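Robot software engineer (perception and planning) – Dirkance, Climley

Hi! I'm Tülin Akbulut and I run the software side of Dirkance, our bin handling project here at Mistov. I'm looking for one more person to join us, and HR very kindly let me write the ad myself, so it's going to sound like me and you'll just have to live with that.

We write the code that lets an arm reach into a rack full of plastic bins and crates, find the thing that was asked for, and bring it out without banging into anything on the way. The arm is bought in. The gripper is mostly bought in. Everything between "the order says this part" and "the fingers close" is ours, and that's where you'd be working.

Most of our perception runs off a small camera at the wrist. I love that camera and it drives me nuts. When you're in close, half of what it sees is our own gripper, and the other half is shiny metal or a white surface blown out by the lights.

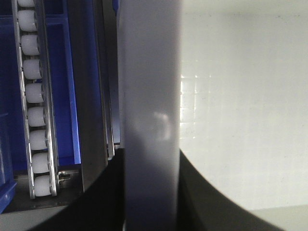 So a good chunk of the job is getting useful answers out of bad views. Right now we mask out the fingers, fit what's left to a model of the rack, and keep a running guess of how sure we are. It works pretty well on bins with a decent edge showing. It's much weaker on roller tracks, where every roller looks like the one next to it and the pose estimate loves to slip by exactly one roller pitch. If you read that and already have an idea, please write to me today!

The planning side is Khrystyna-Mariia Boiko's, and you'd share it with her. She rewrote our motion planner last December (in C++, with Python on top for the rest of us) and it's now fast enough to replan in the middle of a reach. What it doesn't have yet is a good way to use that "how sure are we" number from perception. At the moment we slow down when confidence drops, full stop. We'd both like the arm to go and take a better look first, and that piece is what I'd want you to own.
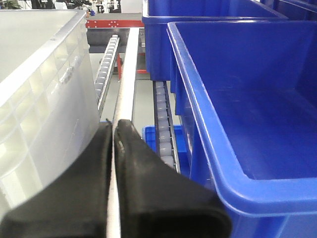 Then there's tooling, which I'm putting in the ad because I've been burned by leaving it out. We have 1236 recorded runs and a replay tool called Peeters that plays them back against new code. Peeters is old and cranky and everyone uses it every day. Expect to spend a day or so a week on it, more in your first month.

You should be comfortable in C++ and Python, know your way around coordinate frames and camera calibration, and have gotten some code running on a real arm at least once. School projects count. I don't mind what your degree is in, or if you have one. ROS 2 is handy but you can pick it up here. Bonus points if you've done anything with semi-transparent plastic, because depth sensing on frosted crates is still a mess for us.

You'd be on site in Climley at least 3 days a week – the rack doesn't fit in your apartment. It's a full-time contract for 18 months to start, and I have budget to ask for an extension.

To apply, send me a resume and a short note about a bug you chased on real hardware and how you found it. Half a page is plenty. Skip the cover letter. We'll have a phone chat first, then a paid half day in the lab with Khrystyna-Mariia and me, working on one of our recorded runs. No whiteboard puzzles.

Applications close on 12th April. If you're not sure you fit, write anyway and ask – I answer my own email.

Tülin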